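Flavov releases version of Gelolix planner with shared timing for two-arm robots

2026-04-10 – Flavov has released an update to Gelolix, its motion planning software for two-arm robots, that puts both arms and both hands on a single time base. Earlier versions planned each arm separately and resolved conflicts afterward, a step that often left one arm waiting while the other finished its move.

The new planner treats the two arms as one system and checks the whole trajectory for collisions before any command goes out. Joint commands are sent at 200 Hz. If the camera feed drops or a time stamp arrives late, the controller holds the last safe pose and logs the event – it no longer returns the arms to the start position.

Much of the work went into tabletop handling, where two gloved hands have to approach a small container from opposite sides with little room between them. Flavov says bowls were a frequent source of failed plans in the previous version, as the rim was modeled as a solid disk and the planner rejected any path that passed over it.

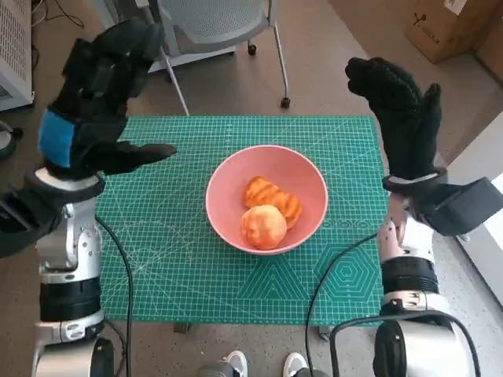 Containers are now represented as open shells, so a hand can be planned into the interior without raising a false collision. Objects inside are segmented one at a time, and where two of them overlap the software assigns a grasp order before planning starts.

The company tested the release on 428 recorded pick tasks. The old planner found a valid two-arm path for 340 of them; the new one found a path for 388. Most of the remaining failures involved wrist limits close to the table surface, according to the release notes. Cable drag on the forearms is still not modeled.

Heydari, which maintains the perception module used with Gelolix, has updated its interface to match. Users of the Vultiven simulator will need to convert their scene files with a command-line tool included in the package. Support for the previous file format ends in June.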